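Does a fridge magnet ever send anyone to a gallery?

Giang Lâm talks to Marichka Vakulenko about art on everyday things, and comes away only partly persuaded
Dec 2, 2025

Marichka Vakulenko has sold famous paintings for nineteen years, on tea towels, coasters, umbrellas, spectacle cloths and, for one bad summer, flip-flops. She buys stock for Dultevetti, which supplies small museum shops and a good many shops with no museum attached. When I wrote to ask for an interview I told her I thought the whole trade rested on a comforting story, and she wrote back to say that I should come on a morning, as she got tired of defending it after lunch.

The story goes like this. Put a great painting on a cheap object and somebody who would never walk into a gallery will live with it every day. In time they get curious. They look it up, they go and see the real one, they take the children. Everyone who sells this stuff tells some version of it, and the Dultevetti catalogue has it on the inside cover, where it is called "the open door".

I asked her if she had written that.

"No. I'd have made it shorter," she said. "But I don't think it's a lie. I think it's true of a few people and we talk as if it's true of everybody."

How few? She got out a survey. Last November the company asked 2785 customers whether something they had bought had led them to visit a gallery or a museum, and 702 said yes. That is one in four, and it is the sort of number that gets put on a slide. I pointed out that a lot of those people had bought their magnet in a museum shop, so they were standing in a museum when they did it.

"Yes," said Vakulenko. "I raised that."

And what happened when she raised it?

"It went on a slide."

She is good company, and she doesn't oversell. That made it harder to work out what she does believe. When I pressed, she said the cards were where she would make her stand. Cards are still the largest part of the business, well ahead of anything you can wear or drink from. They are printed on 300 gsm board, they cost very little, and people keep them for decades in the backs of books or stuck to the side of a wardrobe.

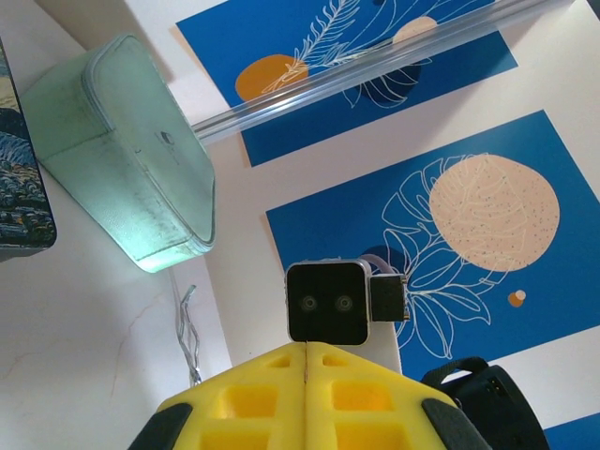
Art cards are still the cheapest way to own a picture you like.

"A card is the right size for a picture," she said. "You hold it as near as you want. You can put two next to each other and change your mind about both of them. I learned everything I know that way, before I'd seen a single one on a wall."

I believe her about that. I grew up with a shoebox of the things myself and could have told you the colour of a hat in a painting I didn't see until I was thirty-four. What I remember about finally seeing it, though, is being let down. The hat was browner. The painting was much smaller than I had decided it was, and a man was standing in front of it with a rucksack. I had been loyal to the card, and the painting had to make up the ground. I'm not sure it ever has.

Vakulenko had heard this before. "People say it as if it's the card's fault. You were thirty-four and you were in the room, weren't you? Would you have been in the room without the card?"

Probably, I said. It was raining.

She laughed at that, but she didn't give way. Colour, she admits, is a sore point. She took me through how a print gets approved at Dultevetti, and it is less grand than I'd supposed. A file arrives from whoever holds the photograph. Somebody brightens it, since dull cards stay on the rack. A proof comes back from Bondarchuk, the printers they have used since before her time, and she holds it up next to whatever book she trusts most. If she is unhappy she sends it back once. She doesn't send it back twice, because the second round is charged.

So the blue on a card is somebody's opinion of a photograph of a painting, with a limit on how often anyone may argue about it. I put it to her in those words and she thought it was harsh but let it stand.

The catalogue lists 598 lines at the moment. I had asked to see it before we met, and what struck me was how few pictures there are in it. The same couple of dozen come round again and again, on a different object each time. There's the wave, the sunflowers, the kiss, the girl looking over her shoulder, the water lilies in four sizes. If the open door is really open, you might expect people to have wandered a bit further in by now.

"That's the fair criticism," Vakulenko said. "That's the one I'd write if I were you."

She has tried. A few years ago she talked the firm into a run called Nesach, after the village where her grandmother lived, with pictures that hardly anybody had put on anything. Small landscapes, a still life with a cabbage, several portraits of people who look as if they want to get back to work. She chose them herself and still has most of them at home, and she says so without bitterness. The shops took them politely and reordered the water lilies.

I wanted to hear from somebody who had been on the other side of that counter, so I rang Tanko Usman. He ran a museum shop in the north for eleven years before he gave it up to teach, and he remembers Nesach well. He liked the cabbage.

"I put it at eye level, right by the till, and I talked about it to anyone who'd stand still," he said. "I sold a handful. And the people who bought them were people who already knew what they were looking at. They'd have found that painter by themselves. The rest picked it up, turned it over to see who it was by, and put it down again."

Did he ever see the opposite? A person who came in for a mug and left wanting to know more?

"Children, sometimes. Adults, I couldn't say. They paid and went out. How would I know what they did on the bus?"

That seems to me the trouble with all of this. The good effect, if there is one, takes place years later in somebody's head, and the sale takes place now. It is very easy to be generous about a thing that can't be checked when the thing that can be checked is going well.

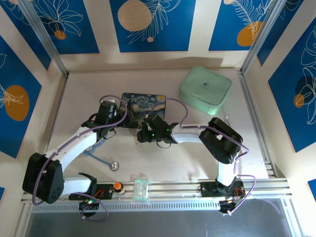

Starry Night, this time as a mouse pad.

If one picture has been tested to destruction it must be this one. I asked Vakulenko how many different objects she had personally put it on, and she looked at the ceiling for a bit and said she would rather not work it out. Socks, certainly. A shower curtain. A case for a travel toothbrush.

"It survives everything," she said. "You can crop it, you can stretch it round a cylinder, you can lose half the bottom, and people still know it from across a shop. I used to feel guilty about that one. Now I think it's stronger than we are."

I wondered if knowing it from across a shop was the same as having looked at it. There is a village in that painting, with a church. I asked four friends the week before our interview to tell me what was in the lower half, and three said hills and one said "more swirls". All four own it on something. One of them drinks out of it.

Vakulenko didn't think much of my experiment. "Ask them what's on their banknotes," she said. "People don't look at what they use. It doesn't mean it does nothing for them. You don't study your curtains either, but you'd be sad with horrible ones."

It's a decent answer, and a smaller claim than the one on the inside cover. Having a nice thing near you is pleasant. I've no quarrel with that. I would only like it if the catalogue said so, and left off the part about doors.

There is also the question of who decides that a picture is used up. Vsevolod Hnatiuk, who restores frames in a workshop off Jornwood and has known Vakulenko since college, has no patience with either of us. He told me that people complained in just the same way about engravings, and then about colour plates, and that each time the complaint came from somebody who owned a great many of them. 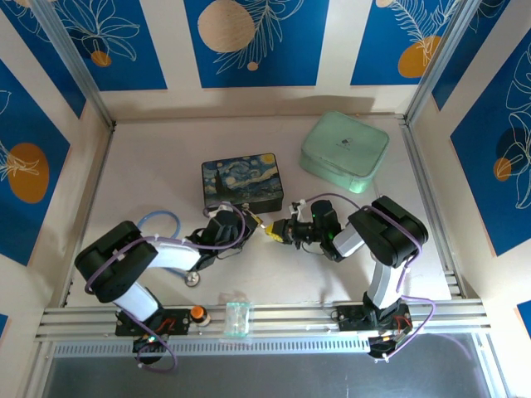
"You both want people to look properly," he said. "What is properly? My father had one picture, from a calendar. He had it up long after the year was finished. I never heard him say one word about it and he took it with him when he moved. You'd tell him he was doing it wrong?"

I would not. But his father chose that picture and kept it, and I think keeping is the part that matters. What bothers me about the flip-flops is that they're made to be thrown out by September, and the painting goes with them, and next year there will be the same painting on a beach bag.

I went back to Vakulenko with this by phone, after lunch, I'm afraid. She said the flip-flops had been a mistake and she had said so at the time. She said the beach bag was selling well. Then she told me that she'd been asked to cut the cards by a third to make room for phone accessories, and that she was going to argue against it with the only numbers she had, which were the ones from the survey.

The ones she doesn't believe?

"The ones I believe a bit," she said.

She has asked me to send her the name of the painting with the hat. I've told her it is already in the catalogue, on page nine, as a key ring.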